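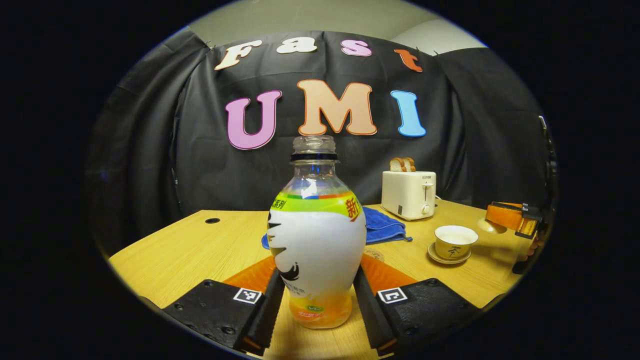
Does a plastic bottle really turn into another plastic bottle, a reader in Tresik would like to know, or does it just go in a big hole? It can go either way, and it depends a lot on which bin it was dropped in. This page follows a drink bottle from the factory to the recycling plant and out the other side.

What is a drink bottle made of?

Most clear drink bottles are made of a plastic called PET. The letters are short for polyethylene terephthalate, which you say like this: polly-ETH-uh-leen terra-THAL-ate. PET is usually made from oil and gas that come out of the ground. It is light and strong, and you can see through it. It also keeps the bubbles in fizzy drinks for a long time, though not for ever.

Look on the base of an empty bottle at home. You will often find a small triangle with the number 1 inside it. That is the code for PET. The cap is normally a different plastic, with the number 2 or 5.

How is it made?

A bottle starts as small pellets, about the size of grains of rice. They are melted and squeezed into a mould to make a short, thick tube called a preform. A preform looks like a test tube with a screw top. The neck and the thread for the cap are already finished and will not change any more.

The preform is warmed up until it is soft. A rod stretches it downwards, and air is blown in so that it swells out against the walls of a second mould, a bit like a balloon blown up inside a box. Any ridges or patterns in the mould come out on the bottle. Ridges help to make the sides stiff, so the plastic can be thinner. The bottling works at Jistau has 36 moulds on one turning wheel.

After that the bottle is filled, capped and labelled. Some labels are paper stuck on with glue. Others are thin plastic sleeves that are shrunk on with heat or steam.

What happens after you put it in the bin?

A lorry takes the recycling to a sorting centre. Everything is tipped out and sent along moving belts. Magnets lift out steel cans. Another machine pushes aluminium cans away from the rest. Then the plastics go under a lamp and a sensor. Each type of plastic reflects the light in its own way, so the sensor can tell PET from other kinds. When it spots the right one, a puff of air knocks the bottle on to a different belt.

The PET bottles are squashed together into a block called a bale and tied with wire. One bale weighed at the Skirkora sorting centre in January held 2,195 bottles and was taller than most eight-year-olds.

Chopping and washing

At the recycling plant the bales are broken open again. The bottles are checked a second time and chopped into flakes. The flakes are washed in hot water to get rid of glue, sticky drink and bits of label.

Then they go into a tank of water. PET is heavier than water, so it sinks. The plastic used for most caps is lighter than water, so it floats and can be skimmed off the top. You can try this in the washing-up bowl. Ask a grown-up to cut a small piece from a clear bottle, drop it in with a bottle cap, and push both under so there is no air trapped. See which one comes back up.

The clean flakes are dried, melted and made into pellets. Now they are ready to use again.

What do the pellets become?

Some become new bottles. Some are pulled into long thin threads for fleece jackets, carpets or the stuffing in a duvet. Others are pressed into trays for fruit. The playgroup at Pangilinan Park has a carpet made from roughly 432 old bottles, and it feels the same as any other carpet.

Clear bottles are the most useful, as they can be made into almost any colour. Dark green or brown ones can only be turned into something dark. Plastic also gets a little weaker and yellower each time it is melted, so factories often mix old pellets with new ones.

What about the ones that are not recycled?

They may be buried in a landfill site or burned to make electricity. If a bottle is dropped outside it can blow into a stream and end up in the sea. PET does not rot like an apple core. Sun and waves break it into smaller and smaller pieces, and this takes a very long time.

What can you do?

Empty the bottle and give it a quick rinse. Squash it if your council asks you to. Many places now want the cap screwed back on, because loose caps are small and fall through the machines, but some places still want them off. The rules for your street should be on the council's website or on the bin lid.

You can also use a bottle you can refill, and then there is one less to sort.

Words to know

Bale: a large block of squashed material tied with wire.
Flake: a small chopped piece of plastic.
Landfill: a place where rubbish is buried.
Mould: a hollow shape used to form something soft.
Preform: the small thick tube that is blown up into a bottle.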